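Home data crews get a shared rulebook for handheld grippers

June 10, 2026

People who record household chores for robot training now have a common set of working rules to follow, and the folks behind it hope it will make long days in other people's bedrooms and kitchens a good deal easier on everybody. The guide, put together by Kuneneck with help from the recording teams at Katico and Olaniyan, runs to 11 pages and covers 35 points of good practice, from asking permission before a door is opened to how long a person should hold a pair of grippers before taking a rest.

Bohdan Yatsenko, who led the writing, says the first draft in March was far too stiff. "We had written it for engineers, and then we sat down with the people who fold the laundry, and they very kindly told us what we had missed," he said with a laugh.

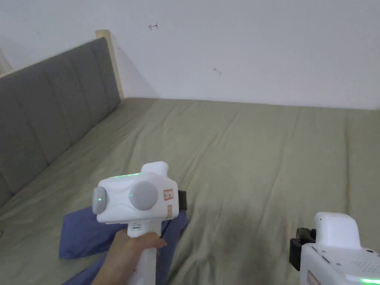
Handheld grippers over a bed with a green sheet and a folded blue cloth.

Bedrooms get a chapter of their own. Family photos, mail and medicine are to be put away by the resident before recording starts, and anyone living in the home can ask for a session to be deleted within eight days. Crews are also asked to check the status lights on both grippers before each task and to leave everyday creases and clutter alone, so the recordings stay true to life.

Bukola Akinola of Jindine, where 13 recorders have been trying out the rules, is especially fond of the section on breaks (her wrists are too, she says). Comments on the guide are welcome through the Kuneneck website.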